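Mernero Regional Restaurant Program
Progress report to the program funder
Reporting period: second half, ending May

1. Summary

The program supports independent restaurants in the Mernero district to train kitchen staff, buy more from local growers and stay open through the quieter months. Work in this period went mostly to plan. The apprentice intake was filled, the shared cold store at Bekum opened, and the winter menu trail ran for the first time. The food safety module started late and is not finished. We are asking to carry its unspent money into the next period.

2. Participating restaurants

Asadi, on the main street in Bekum, remains the lead kitchen. It serves Persian and Afghan food and has the largest kitchen of any business in the program, so most of the group training is held there on the afternoons it is closed to the public. The other kitchens are a noodle house, a fish restaurant at the Dredineck wharf and the dining room of the Dredineck pub.

One change since the last report: the café that withdrew in the first half has not been replaced. We approached two businesses. One was being sold and the other could not release staff during service hours. We suggest leaving the place open until spring.

3. Apprentices

The program now has 4 apprentices, one in each kitchen. All have signed training contracts and are attending block release. The apprentice at the fish restaurant changed employers within the program in March and kept her accrued hours.

Travel is still the main difficulty. The last bus from Bekum to Dredineck leaves at 8.40 pm, well before the end of dinner service. The restaurants have been paying for taxis or driving people home. We had budgeted $3,000 for travel and it was all spent by April. The two Dredineck businesses have covered the rest themselves, and we would like to lift this line in next year's budget.

4. Food safety and product testing

The module covers acidity, shelf life and labelling for house-made pickles, sauces and dressings. Three of the kitchens want to sell these over the counter, and none of them can do so under their present registration without a documented process.

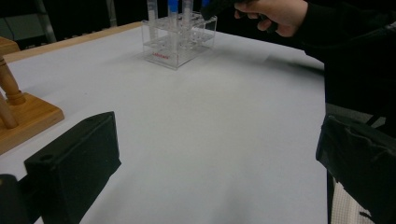 Test tubes in a clear rack, one with a blue cap.

The first part of the module, on record keeping and labelling, has been delivered. The second part, on acidity and shelf life, was held up while we waited for a trainer with the right accreditation. A trainer is now booked for the coming period. Asadi has written up its process for pickled turnip and lime, and the noodle house has done the same for its chilli oil. Both documents need another draft before they go to council.

5. Local purchasing

The cold store at Bekum opened in February. Growers drop off in the early morning and the restaurants collect before lunch prep. Eggplant, herbs, silverbeet and stone fruit moved well. Potatoes and onions did not, as the wholesaler's price is lower and it delivers to the door.

The compressor failed once, overnight, and a quantity of herbs was lost. The repair was done under warranty. We have since fitted a temperature alarm that sends a text message to the kitchens on roster.

6. Winter menu trail

Each restaurant offered a fixed-price lunch through May using at least one main ingredient from the cold store. In total 81 set lunches were sold on the opening weekend. Sales dropped after that and were uneven — the pub did well on pension days, the noodle house hardly sold any because its regular lunch menu is cheaper. We would shorten the trail next year and leave the pricing to each business.

7. Budget

Spending is under budget overall. The underspend sits in the food safety module. Travel is overspent against need, as noted above. Equipment and wages are on track.

8. Next period

Finish the food safety module and lodge both process documents with council.
Confirm the travel line for apprentices.
Review cold store fees with the growers before the spring planting.
Approach a replacement business in Bekum or Dredineck.

Decision requested: approval to carry forward the unspent food safety funds.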